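Narosstead Shared Office: Frequently Asked Questions

Desk rental, mail and access for members and visitors. 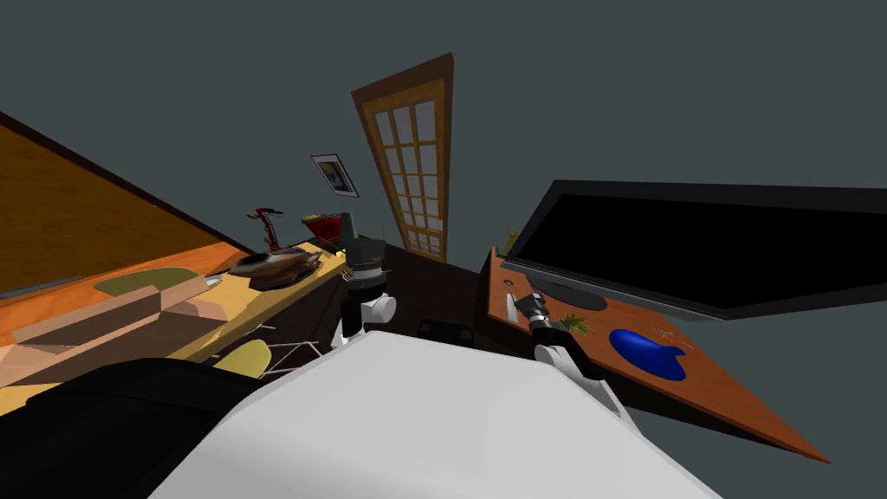 Desks and passes

Can I try a desk before I sign up?
Yes. One free day per person. Write to Amrit Charbonneau at the front office and say which morning suits you.

What does a monthly desk cost?
A fixed desk is 600 a month. A day pass is 50. Both include heat, internet and use of the kitchen.

Is there a deposit?
Only for the door fob. You get it back when you return the fob.

Can I leave my things overnight?
Fixed desk members can. Day pass holders need to take everything with them or rent a locker.

Meeting rooms

How do I book one?
Use the booking page or ask at the front office. Tenoner seats 13. Poirier is smaller and has no screen.

What if I need to cancel?
Cancel by 5 p.m. the day before and there is no charge. After that you pay for the first hour.

Mail and access

Can I use Narosstead as my business address?
Yes, with a fixed desk. Put your company name and box number on every item. Parcels without a box number go back to the carrier after a week.

When is the building open?
Fobs work from 6 a.m. to 11 p.m. The front office closes at 4:30 p.m.

I lost my fob. What now?
Call extension 3036 and Vinzenz Fuchs will switch it off. A new one takes a day or two.

Is there parking?
Behind the building, first come, first served. In January the back row is closed for snow storage.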